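Clube de Robótica Minby
Ata da reunião de agosto

Início: 18h30
Local: sala dos fundos da oficina Drirkach
Coordenação da reunião: Bianca Furtună
Redação da ata: secretaria do clube

1. Aprovação da ata anterior

A ata de julho foi lida e aprovada com uma correção: no item sobre ferramentas, onde constava "chave Allen de 3 mm" passa a constar "jogo de chaves Allen". A correção foi pedida pela equipe de mecânica.

2. Contas

O saldo em caixa é de R$ 653. Entrou o valor das mensalidades de julho e saiu o pagamento dos parafusos e do filamento preto. Falta receber duas mensalidades, já combinadas para a próxima semana. A inscrição na Copa Benavides custa R$ 200 por equipe e vence no fim do mês. Ficou decidido inscrever uma única equipe, com o nome Tinik, e guardar o restante para peças de reposição.

Foi levantada a possibilidade de pedir apoio à Drirkach para o transporte. Bianca vai escrever à oficina e trazer a resposta na próxima reunião.

3. Andamento do projeto Tinik

A equipe de mecânica apresentou a situação da garra manual. Os dois dedos estão montados e as pontas azuis com ranhuras continuam sendo as da segunda versão. Houve reclamação de folga na articulação do lado direito depois de muitas repetições. A equipe vai trocar as arruelas e conferir o aperto antes de cada sessão de gravação. Discutiu-se imprimir os dedos um pouco mais curtos; a proposta foi adiada para depois da competição.

A equipe de dados informou que já tem mais de 2.000 demonstrações gravadas, contando todas as tarefas. A tarefa dos utensílios de cozinha é a mais atrasada. Os objetos abertos dos lados, como cestos e raladores, dão mais trabalho para pegar pela borda, e parte das gravações teve de ser descartada por erro de identificação no arquivo. Não se perdeu nenhuma sessão inteira.

Combinou-se o seguinte para as próximas gravações: manter o pano florido no chão como área de trabalho, variar a posição do cesto entre uma tentativa e outra e incluir tentativas com o cesto deitado de lado. Quem grava anota a tarefa na planilha logo ao terminar, com as iniciais.
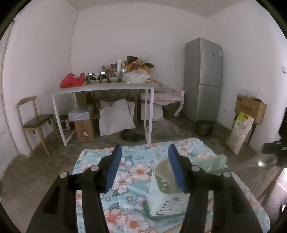 Tarefa dos utensílios: a garra junto ao cesto verde-claro com ralador, deitado de lado sobre o pano. A tampa está logo atrás.

Sobre o treinamento, a equipe de programação explicou que o modelo atual fecha a garra cedo demais quando o objeto está inclinado. A intenção é treinar de novo assim que a tarefa dos utensílios chegar à mesma quantidade das outras. Um membro perguntou se valeria a pena misturar as tarefas desde o início. A equipe de programação prefere treinar primeiro em separado e comparar depois. Não houve objeção.

4. Copa Benavides

O regulamento foi lido em voz alta na parte que trata da prova de manipulação. Cada equipe terá 11 minutos, incluída a montagem. Os objetos serão fornecidos pela organização e só conhecidos no dia. A dúvida sobre o uso de pano próprio na área de prova continua sem resposta; a secretaria vai mandar novo e-mail à organização.

Os operadores serão escolhidos por teste interno, em sessão a marcar. Quem quiser participar do teste deve avisar a coordenação até a próxima reunião.

5. Organização do espaço

Pediu-se que os aparelhos sejam postos para carregar no fim de cada sessão e que as peças impressas fiquem em caixas com o nome da equipe. As sobras de embalagem serão separadas para reciclagem no próximo mutirão. A chave da sala continua com Bianca, e uma cópia fica na recepção da oficina.

6. Encaminhamentos

Mecânica: trocar as arruelas da garra e verificar a folga.
Dados: completar a tarefa dos utensílios e revisar os nomes dos arquivos.
Programação: preparar a comparação entre treino separado e treino misto.
Secretaria: pagar a inscrição e reenviar a pergunta sobre o pano.
Bianca Furtună: carta à Drirkach sobre o transporte.

Sem mais assuntos, a reunião foi encerrada às 20h10. A próxima será no mesmo local e horário, com aviso pelo grupo.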